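Swapping the hard drive in an old desktop tower

I've had the same black tower for years, and I'd been putting this off for most of them. The old drive had started making a noise like someone stirring gravel, and I finally lost a folder of holiday photos to it in December. So I bought a replacement, cleared an evening, and wrote down what I did as I went along. If you've never been inside a desktop before, please don't be scared of it. A drive swap is one of the gentlest jobs you can start with!

What you need

A medium crosshead screwdriver, a small dish for the screws, a torch and the new drive. Mine is an ordinary 3.5-inch one, the big chunky sort. Check what your case takes before you order, as the little laptop-sized drives need an adaptor. I got mine from Niltside, who wrapped it in enough bubble wrap to post a teapot.

Copy your files first

Do this before you touch a screw. I copied everything on to an external drive and then opened a few files from the copy to make sure they were really there. It came to 2551 files and took most of the afternoon, so start after breakfast if you want to be finished by tea.

Opening up

Shut the computer down properly, switch it off at the wall and pull out the power lead. Then press the power button once and hold it for a few seconds. Unplug everything else, and if you're forgetful like me, take a photo of the back with all the cables in place before you do.

Lay the case on its side with the removable panel facing up. On mine there are 2 thumbscrews at the back, and the panel slides backwards before it lifts (I spent ages trying to lift it straight up, bending nothing but my fingernails). Touch a bare metal bit of the case before you reach in, and again whenever you've wandered off to put the kettle on. 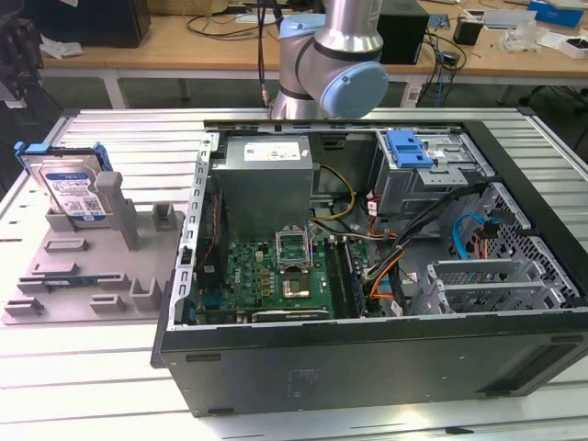
Now for the cables. A drive like this has two: a wide flat plug for power and a narrower one for data. Hold the plug itself and wiggle it gently. Some data plugs have a little metal clip you squeeze, and they won't budge until you do. Don't yank the wire, however cross you're getting.

Getting the drive in and out of its caddy

Plastic caddies look flimsier than they are. Pinch the tabs together, slide the whole thing out, then flex the sides very slightly until the drive comes free. Some older caddies use 4 screws instead, so have your dish ready.

Before you fit the new drive, copy the serial number off its label on to a bit of paper. My friend Sigrún Gunnlaugsson told me to do that years ago and I ignored her, and then had to take a whole computer apart again to claim on a guarantee. Put the drive in the same way round as the old one, with the connectors pointing where the cables can reach, and push the caddy back until it clicks.

If you're in there anyway, give the fans a going over with a soft brush. Hold the blades still with a finger while you do it.

Closing up and switching on

Plug both cables back in, check there are no screws left rattling about, and slide the panel on. I leave the screws out until I know it's working – saves a lot of swearing.

If this is your main drive, you'll need to install your operating system from a USB stick before you get anywhere. If it's a second drive, it may not show up straight away. Look in your disk settings, where it should be listed as unformatted, and follow the steps to set it up. Be careful to pick the right one!

Still not there? Shut down, pull the power lead and push both plugs in again, firmly. Mine needed that on the data cable.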